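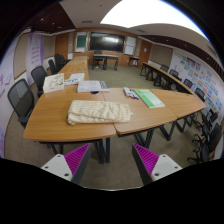
Sexta-feira, 21 de novembro de 2025, e passei a manhã a redigir um relatório de incidente cuja vítima é uma manta. Vou contar por partes, que o café ainda está quente.

A tarefa é dobrar a manta em cima da mesa. Pegar na ponta, levar à outra ponta, largar. A minha avó fazia isto a ver televisão. Nós fazemos com dois dedos de gripper, pads com nervuras e um módulo de força da Ziter que custou mais do que o meu carro.

(O meu carro também não é grande termo de comparação, mas adiante.)

A falha: o gripper fecha, apanha o tecido, chega ao sítio e não larga. O comando de abrir sai, o log diz "aberto", o semáforo do software fica verde. Os dedos continuam fechados, com a convicção de um miúdo agarrado ao último gelado de maio.

Das 431 tentativas desta versão, 343 correram bem. As restantes estão numa pasta a que dei um nome que não posso escrever aqui.

Primeira teoria: o tecido. Malha com relevo, pad com nervuras, as duas coisas encaixam e gostam-se. Era uma bela teoria. Trocámos a manta por uma folha de cartolina e ele também não largou a cartolina.

Segunda teoria: firmware. A Temba, que nos fez a integração, respondeu ao ticket 21 com "não conseguimos reproduzir". Respondi que cá se reproduz sozinho, sem ajuda nenhuma, de preferência à hora de almoço.

A causa era mais parva. A versão 2 do nosso controlador lia a posição pedida e registava-a como posição medida. Ou seja, o log não dizia onde os dedos estavam, dizia onde gostaríamos que estivessem. Um diário de intenções.

Agora a parte sem graça. O bloqueio de segurança usava esse mesmo valor. Com o sistema a jurar "aberto", qualquer pessoa podia meter a mão para soltar o pano -- e eu meti. Levei um beliscão no polegar. Ficou vermelho, passou, mas podia ter sido um dedo com menos sorte.

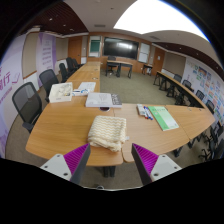 Regras novas até haver correção: corta-se a alimentação antes de tocar no tecido, sempre, mesmo que o ecrã esteja verde, mesmo que seja "só um puxãozinho". E o bloqueio passa a ler o encoder, que estava ligado desde o primeiro dia à espera de que alguém lhe perguntasse alguma coisa.

A Prallthorpe, que paga isto, quis saber se a falha afeta o calendário. Afeta. Os dados gravados com o valor errado têm de ser verificados um a um, e adivinhem quem tem um polegar disponível.

Houve quem sugerisse mudar para o gripper da Terow. O erro era do nosso código, portanto iríamos ter exatamente o mesmo problema, com fatura nova.

Segunda volto às dobras. A quem trabalha com isto: vão ver de onde vem o "aberto" do vosso log. Eu espero.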